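Travel Help > Greece > Ferries and island transport

Is a morning ferry connection in Piraeus doable off an early flight?

Asked by Marina Tsoukalas, 29 Nov 2018

Hello all, hoping somebody who knows the ferries can put my mind at rest. My brother Stavros and I are taking our mum to Naxos in the spring for her birthday (she was last there as a student and talks about it constantly!). We fly from the UK overnight and land in Athens at 6 in the morning. There's a boat out of Piraeus later the same morning and Stavros is convinced we can make it. I'm not so sure. We'll have hold luggage, Mum walks slowly and she doesn't travel light.

We've looked at booking through Vasilakis, a little agency near my work in Brollham, but they want us to stay a night in Athens first and that feels like a night of the holiday gone. Also, does she need to worry about feeling rough on the crossing? She gets queasy on the bus.

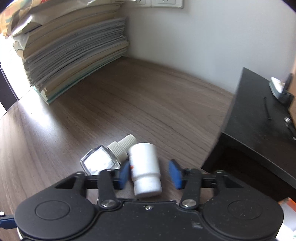 White plastic bottle with a ribbed cap

One more thing – do you have to print ferry tickets or will they take them on a phone? Mum doesn't trust anything on a phone.

Ekkachai Siriwan replied:

I've done that exact thing twice, once with my in-laws, and made it both times, but I wouldn't call it relaxing. Your bags are the bit you can't control. If they come out quickly, get a taxi straight to the port and ask the driver for the right gate by name, as Piraeus is enormous and you really don't want to be dragging cases from one end to the other. The express bus is much cheaper and perfectly fine if you're on your own with a rucksack. With your mum I'd pay for the taxi!

Book a ticket you can change, even if it costs a bit more, and write down the time of the next sailing before you leave home. We used the big slow boat both times and I'd pick it again for anyone queasy. It's steadier than the fast ones, you can walk about, and you can sit out on deck. Have her sit near the middle, low down, and eat something plain. If she wants to take a tablet for it, ask a pharmacist here before you go, especially if she's on anything else.

Tickets depend on the company. Ours came through on the phone, but I printed them as well – mother-in-law had the same views as yours.

Apostolos Papadakis replied:

Stay the night. Boats get cancelled for wind in spring, too. Naxos isn't going anywhere.

Markos Alexiou replied:

Can't help with Naxos, sorry, we always go to Crete and take the night boat. Cabin is worth it. Have you looked at flying? There is a small airport on Naxos, but the planes are small as well so check the luggage allowance.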